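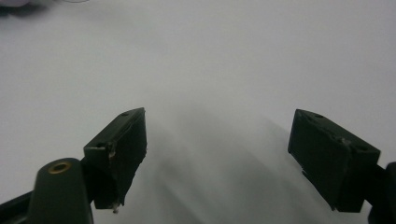

Oilcloth or linen for a kitchen table that gets used all day?

Home and Kitchen > Tables, linens and cleaning
14 replies - 284 views

pavlina_k
Posted Tuesday, 19:42

Hello all. I need some advice before I spend money. We have an old pine table in the kitchen, 60 inches long, and the top is in poor condition. It has ink on it, two rings from a hot pan and a long scratch. I do not want to sand it, my husband tried this with another table and it was a sad story.

So I would like to cover it in white. I know, white. But the kitchen faces north and everything dark makes it feel like a cellar. My question is if I should take oilcloth, which I can wipe, or a real linen cloth, which I must wash but which is nicer under the hands. We eat there, the children draw there, and I do my sewing there in the evening.

Please tell me your experience, also the bad ones.

marrowfat
Posted Tuesday, 20:05

Oilcloth, no question. Matt, not shiny. The shiny kind shows every crumb and the lamp reflects in it while you're trying to eat your soup. We've had ours six years and it has been through two toddlers.

Hetty_in_the_hills
Posted Tuesday, 20:31

I disagree with marrowfat, and we have disagreed about this before :) Oilcloth is fine for the first winter. Then it cracks at the corners where it bends over the edge, and dirt goes into the cracks and never comes out. Linen you can boil. Mine was my aunt's and it is older than me.

Buy two, so that one can be in the wash.

marrowfat
Posted Tuesday, 20:40

It only cracks if you fold it for storage. Roll it! I have said this in at least three threads.

pavlina_k
Posted Tuesday, 21:12

Thank you both. I do not have a place to roll something so long, but it would stay on the table the whole year, so perhaps this is not a problem.

Hetty, how do you get out tomato? This is my fear with the linen.

Hetty_in_the_hills
Posted Tuesday, 21:26

Cold water from the back of the cloth, straight away. Then ordinary soap, the hard kind in a bar. Leave it an hour and put it in the normal wash. If there's still a shadow, hang it outside in the sun while it is damp. In November you will have to be patient, there isn't much sun to be had.

Never hot water first.

two_left_mitts
Posted Tuesday, 22:03

There is a third way. I have a cotton cloth with an acrylic coating, from Pavon. It looks like fabric from a normal distance and feels a bit like stiff paper. You wipe it. I think it was a good purchase but I will be fair and give the bad points also.

Curry stays. Turmeric leaves a yellow mark and I have tried everything in the cupboard.

The edges are not hemmed. You cut it yourself and it stays as you cut it, so use good scissors and go slowly.

You can't iron it from the top. From the back, through a tea towel, on low, it goes well.

ogden.w
Posted Tuesday, 22:15

I had the Pavon one too and sent it back. Mine arrived with a fold down the middle which never went flat, even after two weeks with books on it. Glasses stood crooked on the ridge. Maybe I was unlucky.

two_left_mitts
Posted Tuesday, 22:24

Did you order it on the roll? If you order by the piece they fold it in an envelope. It costs a little more on the roll, but it comes flat.

ogden.w
Posted Tuesday, 22:29

By the piece. Well, now I know.

pavlina_k
Posted 07:50

I have read everything with my coffee. The coated cotton is new to me and I like the idea. Can I sew on top of it? I mean, can the machine stand on it without sliding? And pins, do they make holes?

two_left_mitts
Posted 08:33

The machine stands well. Mine has rubber feet. Pins do make holes if you push them straight down, very small ones, but water goes into them later and you get a grey dot. I put a piece of card under when I pin.

Fennimore
Posted 09:10

Whatever you choose, put something under it. A felt underlay from Prenus is what we use, it's cut to size and it stops the noise of plates. Without it the scratch in your wood will show through any thin cloth, especially in the evening when the light comes from the side. White is the worst for this because every small shadow is visible.

Hetty_in_the_hills
Posted 09:22

An old blanket does the same and costs nothing.

Fennimore
Posted 09:37

A blanket is too soft for writing. The pencil goes through the paper. She said the children draw there.

Hetty_in_the_hills
Posted 09:41

Fair point. I withdraw the blanket.

marrowfat
Posted 10:18

Just so it's said, my oilcloth has a fleece backing and needs neither felt nor blanket.

pavlina_k
Posted 18:56

I have now decided, I think. Coated cotton on the roll, in white, with the felt under it for every day. And for when guests come, one linen cloth, which I will put on top. So everybody here was a little bit right, except the blanket.

One last question. How much must hang down at the side? The shop writes 30 cm but with small children I am afraid they will pull it.

two_left_mitts
Posted 19:14

I have 15 cm and clips at the corners. The metal ones, the plastic ones break. With 30 it lies on your knees the whole dinner.

ogden.w
Posted 19:20

15 is good. Measure the table in two places before you cut, old ones are never square. Ours is wider at the window end and I only noticed when the cloth was already cut.

pavlina_k
Posted 19:48

I have measured. It is wider at one end! Thank you ogden, I will cut it to the wider side.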